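I have been through more storage bags than I care to admit, so when my sister-in-law Zofia told me the Kendine handled bags had finally sorted out her yarn closet, I ordered a pack of 17 that same evening. They've been in use at our place since September, which seems long enough to have an opinion!

First, the good. They hold a lot more than you'd guess from how flat they arrive, and I've had whole sweaters in one (plus a scarf or two poked down the sides) without any trouble. They fold away again to next to nothing, and I keep the spares in a kitchen drawer under the dish towels.

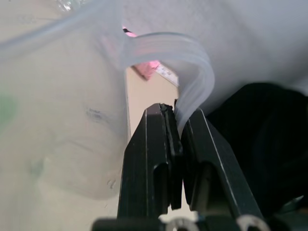
Handles are what I'm fussy about, and my old Canditz bags let me down there again and again. Those had a plain cutout that dug into my fingers on the basement stairs. On the Kendine you get a proper loop, thin but with ribbed lines running along it, and it stands up in a nice tall arch when you pull on it. I find it much easier to grab off a shelf. The plastic is a bit frosted, so you can tell there's something pink in a bag, say, but you may have to open it to find out which pink thing — a small gripe, and I've started tucking a paper label inside.

My other complaint is the smell on opening the pack. I left mine on the porch until Thursday and it went away. I also wish they came in a smaller size for gloves and baby socks.

Would I buy them again? Yes, and I already have, a second pack for my neighbor Damian, who is moving and has 44 boxes of his own to worry about.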